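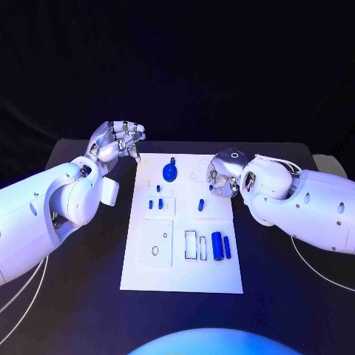 Nerkwood Parts Sheet

Work sheets with printed outlines, and the small blue parts that belong on them. The set has 4,000 photos: 1,000 are kept for testing, and 695 show a sheet that is not yet complete.

Folders
sheets – the outlines, ready to print
parts – names and sizes of pegs and round parts
photos – sorted by sheet

Please print the sheets at full size, otherwise the parts do not match the outlines.

Contact: Comfort Lamptey. Part names were checked by Obed Akpalu.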